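2024年2月

**新闻稿｜可即时发布**

# Varken 旧电脑上门回收与翻新服务今春进驻 Tikville

大家好，我是 Tài Nông，Varken 的店长，也是这篇新闻稿的作者。公司本来想请人代笔，稿子寄来我读了两遍，里面全是"赋能""闭环"这种词，我实在念不下去，就自己坐下来写了。各位编辑朋友要是觉得哪里啰嗦，尽管删，标题别改错就行（上回有家报纸把我们写成了卖吸尘器的）。

先把正事讲了：从三月第一个周末起，Varken 在 Tikville 正式开办旧台式机上门回收、数据清除和翻新转售服务。店面在旧邮局后面那条斜街上，门是绿色的，挺好认。上门取件的范围包括 Tikville 全镇，还有河对岸的 Mahasneh 一带。更远的地方暂时去不了，我们只有一辆小货车，后门还得用膝盖顶一下才关得严。

## 为什么做这个

我在 Mahasneh 修了好多年电脑。来店里的人，十个里头总有那么几个，修完自己的机器以后会压低声音问一句：家里还有台老的，能不能一块儿给你？我说能啊，拿来吧。然后就没有下文了。过半年再碰到，那台老机器还在阳台上，上面搁着一盆芦荟。

我慢慢琢磨出来，大家舍不得扔，多半是心里不踏实。硬盘里有孩子小时候的照片，有报税的表格，有跟前任的聊天记录（这个我不问的），往垃圾站一放，谁知道被谁捡走？再说台式机也真沉，住五楼没电梯的，光想想搬下去就算了。

去年十二月，我们在 Tikville 的集市上摆了一天试办的摊子，天冷得要命，我带的暖水袋到中午就凉透了。那天收了60台机器，后备厢塞不下，又跑了第二趟。有位老先生推着婴儿车来的，车里坐着一台主机，盖着小毯子，我到现在想起来还乐。回去的路上我就跟店里人讲，开吧，别再研究了！

## 服务具体怎么走

打电话或者到店里登记都可以，网上预约的页面还在做，做好了再告诉大家。登记时告诉我们三件事：机器大概多大，住几楼，硬盘里的东西要不要留。

取件当天会有两个人上门。键盘、鼠标、电源线想一起带走的，麻烦提前装个袋子。显示器我们也收，但是老式的大屁股显示器得另外约，那个一个人真抱不动。打印机不收，求求了，真的不收，里面的墨洒过我一整条裤子。

机器到店以后，先登记，再拆硬盘。想留资料的，我们把文件拷到您自己带来的移动硬盘或者U盘上，您到店核对，点头了，我们再清。不想留的，直接清除。清除完会给一张纸质的单子，上面写着硬盘的序列号、清除日期和经手人的签名。硬盘要是已经坏了、读不出来，就没办法用软件清，我们会在柜台当着您的面打孔。有小朋友想看打孔的，请站在黄线后面，戴上护目镜，我们备了小号的。

资料核对这一步请一定留出时间。拷照片比大家想的慢，尤其是那种十几年没开过的老盘，急不来。您可以先去隔壁吃碗粉，他家的酸笋自己腌的，味道很冲，我很喜欢，我太太不让我带回家。

## 多少钱

上门取件每台收60元，住几楼都一个价。自己送到店里的，不收钱。数据清除包含在里面，不另外算。资料拷贝如果容量特别大，会先报价，您同意了再动手。

还能用的机器，我们折成抵用金给您，最高300元，可以在店里买翻新机，也可以用来修别的东西。翻新台式机的售价从600元起，都装好系统，插上电就能用，保修7个月。为什么是7个月？说来有点不好意思，我想写六个月，店里负责售后的同事想写八个月，吵了一个下午，就这么定了。

也想提醒一下，翻新机适合上网课、写文档、看视频、记账这一类用途。想打最新的大型游戏，请别抱太大希望，我会当面劝您别买的，已经劝走过好几位了。

## 翻新里头做些什么

常有人问我，翻新是不是就擦擦灰。擦灰当然要擦，有些机箱里的灰能捏成一个小球，可后面的活儿还多着呢。风扇要听，声音发涩的换掉。散热硅脂一律刮干净重涂。内存一条一条单独测，跑一整夜。电源我们比较苛刻，宁可多淘汰几个，也不想半夜接到电话说机器冒烟。

硬盘这块多讲几句。机械硬盘清除以后，会看通电时间和坏道情况，状态好的留作第二块盘存资料，系统盘尽量换成固态的。老机器换了固态硬盘，开机那个速度，原主人来看了都问：这是我那台？很多人以为电脑慢了就是老了，该换了，其实差的就是这么一块盘。要是您家机器只是慢，别急着送来回收，先拿来让我看看，说不定换块盘又能用好几年，我少收一台也高兴。

测试流程和登记表格，是跟我们的合作伙伴 Wovimik 一起定的。他们是做库存管理软件的小公司，给我们写了一套扫码登记的系统，每台机器从进门到出门，走到哪一步都查得到。刚装上那周我把同一台机器登记成了三台，打电话过去挨了一顿笑。现在好多了，系统会弹出来问我："您确定吗？"

## 捐赠这一块

每卖出一批翻新机，我们会留出几台，送给 Tikville 的图书馆和 Mahasneh 的夜校。夜校那边尤其缺，学员白天上班，晚上来学表格和打字，经常得两个人凑一台。捐出去的机器跟卖的是一样的标准，保修也一样，这点我盯得很紧。

您送来机器的时候，可以在登记表上勾选"优先捐赠"，那就不折抵用金了，机器只要修得好，就进捐赠这一堆。勾了以后想知道机器去了哪里，也可以留个电话，我们会发短信告诉您。

## 几句闲话

有记者朋友问过我，这生意能挣钱吗。能挣一点，不多。翻新机的利润摆在那儿，大头都在人工上，我们也没打算一年开十家分店。我只想把店开稳了，街坊路过能进来坐坐，问问电脑怎么又弹广告了。茶是免费的，杯子请自己洗一下，水池在左手边。

开张那个周末，店里有现场拆机和装机的演示，上午下午各一场，不用报名，来了就能看。想自己动手装内存的也可以试试，我们准备了几台练手的机器，插坏了不用赔。停车的话，斜街上不好停，建议停在集市空地再走过来，几分钟的事。

媒体朋友需要采访的，直接来店里找我，除了周一我都在。中午最好避开一下，我要吃饭。

**联系人：** Tài Nông，Varken（Tikville 店）

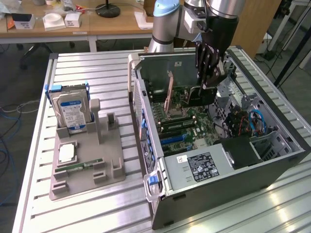 稿子贴到店门口的第二天，就有人在底下空白处用圆珠笔留了话，说家里两台旧主机放了很久，都想送来，只是其中一台的开机密码早忘了，问这样还能不能把照片拷出来，另外想知道"优先捐赠"能不能只勾一台，另一台照样折抵用金。

我在旁边回了：密码忘了多半不碍事，硬盘没加密就能拷，来的时候带上身份证和一个够大的U盘。捐赠按台勾选，一台捐一台折，完全可以。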